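Greifpunkt-Erkennung springt bei dunklem Stoff, Schwellwert oder Belichtung?

Orest Zhuravel
Hallo zusammen, hab hier ein Problem mit der Wrist-Cam. Planner läuft mit 5 Hz, Segmentierung kommt aus Flestard. Bei hellem Stoff alles ok. Bei dunkelgrauem springt der Greifpunkt von Falte zu Falte, manchmal direkt auf Metall. Confidence fällt von 90 auf 57 und der Planner bricht ab.

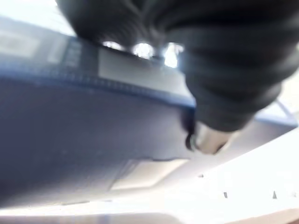 Wrist-Cam, dunkler Stoff mit Metallteil an der Spitze, rechts unten fast weiß

Auto-Belichtung ist an. Schwellwert runter hab ich probiert, dann nimmt er die hellen Lücken zwischen den Falten als Kante. Jemand ne Idee? Nachtrainieren wollte ich eigentlich vermeiden.

Skeltwood
Auto-Belichtung AUS. Fest einstellen, auf den Stoff, nicht auf die weiße Fläche. Danach erst am Schwellwert drehen, sonst suchst du ewig. Überbelichtete Pixel vor der Kantensuche wegmaskieren. Und Greifpunkt über ein paar Frames mitteln, dann hört das Springen meist auf. Wenn nicht, poste mal die Config, am besten komplett mit dem Kamerateil

Prutard
hatte ich auch, hab 1.000 Bilder nachgelabelt und gut wars. dauert halt

Mạc
+1 für feste Belichtung. Metall bei uns als eigene Klase drin, Planner spart die dann aus.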